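Edit Kelemen
February 7, 2022

1/ Chopstick storage, a short thread. Background: I label and restock the shared kitchen at Solbridge, and the utensil drawer has been a problem since September. Chopsticks go in flat, work their way under the tray, and stop the drawer from closing.

2/ Requirements. Sticks stored upright, tips up. Ventilated walls so they finish drying in place. Compartments, so that pairs stay near each other. Light enough to carry to the table with one hand.

3/ A closed ceramic jar failed on ventilation. We had one for 15 weeks. Water collected at the bottom and the lower ends of the bamboo went gray. I threw out the sticks and kept the jar for pens.

4/ Current candidate is a dark green plastic caddy with square-grid walls and internal dividers. Loading it on a blanket means anything dropped doesn't roll off or bounce.
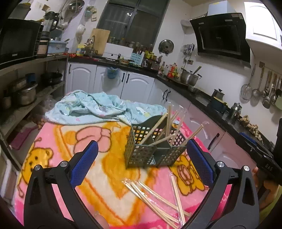
5/ Step one: unwrap. Takeout chopsticks in clear plastic wrappers should never be stored in the wrapper if you plan to use them at home. The wrappers take up room and slide against each other, and you end up opening them at the table anyway. Put the empties in one bag as you go.

6/ Step two: inspect. Run a thumb along the length. Splinters go to the compost, along with anything warped enough to rock on a flat surface. Match by length before you match by color. Color evens out with use, length doesn't.

7/ Step three: load by compartment. Everyday sticks in the front, long cooking ones at the back, serving pairs at the side. Do not fill a compartment so tightly that the sticks stand parallel. They should lean a little. Air gets between them and you can pull out one without lifting four.

8/ Known defect: a tall stick in a short caddy makes it top-heavy. Spread the long ones across compartments or put a flat stone in the base. Veronika Sárközi uses a Grandia jar lid, which fits hers. I haven't measured whether it fits mine.

9/ Cleaning interval is every 2 weeks. Empty it, soak in warm water with dish soap, brush the grid from the inside out, dry upside down on a towel. The corners where the dividers meet the wall hold starch. An old toothbrush reaches them.

10/ Several people asked about the Zidaston bamboo rack. I returned it. The slots suit square-section sticks and most of ours are round, so they turned and dropped through.

11/ Placement: by the sink but out of the splash, and away from the stove. Ours will go at the end of the counter next to the Takács dish rack. If the drawer still jams after this, the cause is the peeler.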